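Packaging Automation, handout 9
Case: Girkusska label applicator (Loststead)
Notes by Feven Wubshet
2 Mar 2023

14 shares | 3 comments

Before the quote, look at the job. What Loststead sells: small arm on a post, vacuum pad, label feeder, one camera looking down. Brochure says "any box, any sticker". Not good enough. Start from the hand process, write it down as motions, then check each one against the spec sheet.

Motion A, place and press. Label wraps nothing, sits on front face of the carton. Both hands on the box, one thumb doing the pressing.

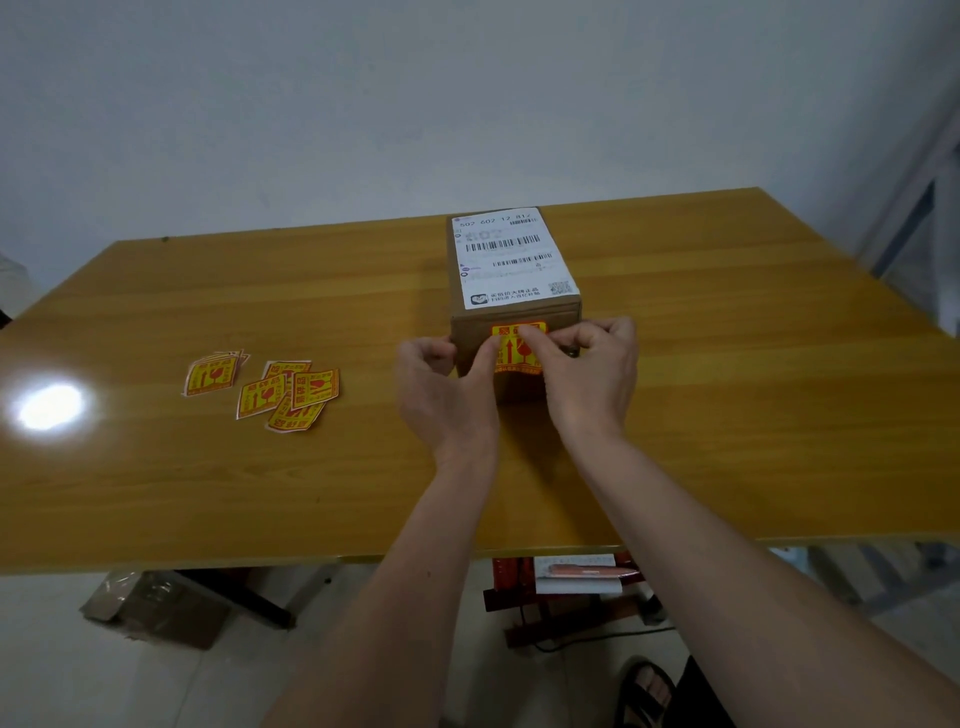 Fig. 1. Fragile sticker going on the front face, both hands holding the carton.

Points to get down:
- hands do two jobs at once, hold and press. Girkusska has one arm. So you need a fixture or a stop, and it's NOT in the base price
- carton upright on the table, shipping label on top already. Pad must come in from the front, not from above. Ask for the side-reach bracket
- orientation matters, arrows have to point up. Camera checks this, or so they say. Get it in writting
- stickers cut singly and lying loose = feeder can't use them. Roll stock only. Change of supplier, put that in the costing

Motion B, peel. Usually the slow part, also the part people forget to put in the time study. Fingertips, small piece of sticker, backing has to be started at an edge. On the machine the peel plate does it, roll bends over a sharp edge and label lifts by itself. Cheap, works, few moving parts.

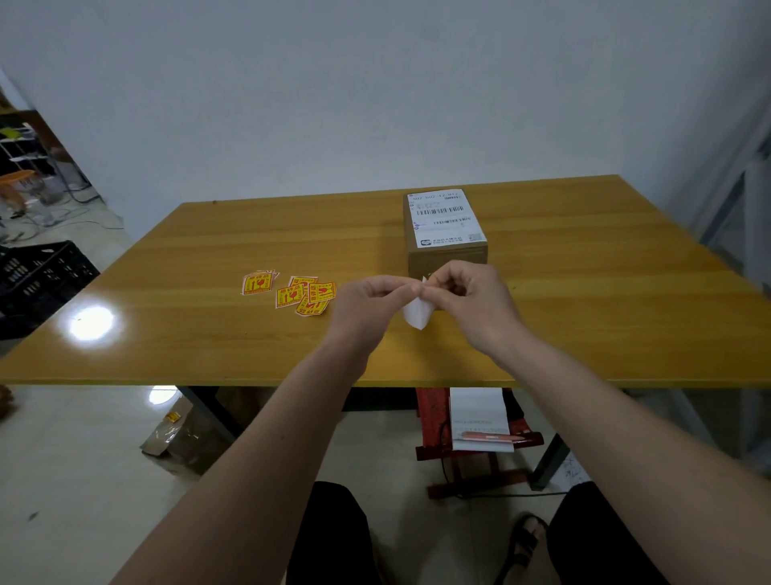 Crescencio Calvo: we ran the Girkusska in Warnitz from November and the peel plate was the one thing that never bothered us. Changing over between carton sizes did. Budget for that before you budget for speed.

OK so changeover. Trial numbers to use in the exercise: 1,414 cartons run, 517 of them after a size change, 70 rejects in total. Compare with Sisay, same class of machine, longer arm, no camera.

For next week: motion list for both A and B, reject rate, list of 3 extras you'd want priced seperately. One page. Bring the spec sheet.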